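Household Water and Soap: Why Hand Washing Works
Course notes, week 4
By Felista Rugemalira
2018-03-17

Last week we finished with bacteria that live on skin, so today we get to the really fun part - what soap does to them, and why plain water does so much less.

Start with the soap molecule itself. It is long and thin, and its two ends want different things. One end is drawn to water. The other end avoids water and sticks to oils and fats. Drop a lot of these molecules into water and they gather into tiny balls called micelles, with the oil-loving ends tucked inside. I love this, because the molecules do it without any help from us!

Now think about your hands at the end of a day. Skin makes its own oil, and dirt and germs sit in that oil. Run water over it and much of the oil stays put. Add soap, and the oil-loving ends push into the grease, break it into small drops and wrap around them. The water then carries the drops off.
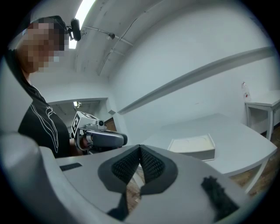
Many germs have a weak spot here too. Some viruses are wrapped in a fatty outer layer, and soap can pull that layer apart the same way it pulls apart kitchen grease. Viruses without the fatty layer are tougher, and for those the rubbing and rinsing do most of the work. Please keep the two groups separate in your notes, as people mix them up on every written assignment.

Rubbing matters for another reason. Skin is full of folds, and soap has to be moved into them. The places people miss most are the thumbs, the fingertips and the backs of the hands.

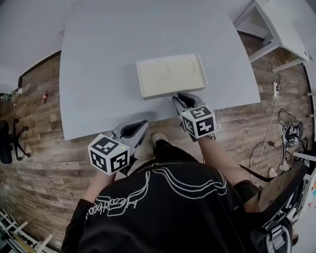 Surfaces are the second half of the story, and they deserve more attention than they get. A germ that leaves your hand has to land somewhere, and how long it lasts depends on the material, the temperature and how damp things are. Take a big light grey table with a tray on it, where a person leans in with both arms forward: the front edge and the near side of the tray are the parts I would wipe first, and a long sleeve resting on the table can pick things up as well. Wipe in one direction, fold the cloth to a clean side, and keep going.

Halima Magesa asked whether hotter water cleans hands better. Water hot enough to kill most germs would burn you, so pick a temperature that is comfortable enough to keep you at the sink. Wonderful question, and we will come back to it with the melting points of fats.

For next time: put a drop of cooking oil in a glass of water, stir, and watch. Then add dish soap and stir again. Write down what changes and how long the mix stays cloudy.

Related notes
Skin and Its Oils
How Soap Is Made
Reading a Cleaning Label - Erick Mushi
Fats, Oils and Melting Points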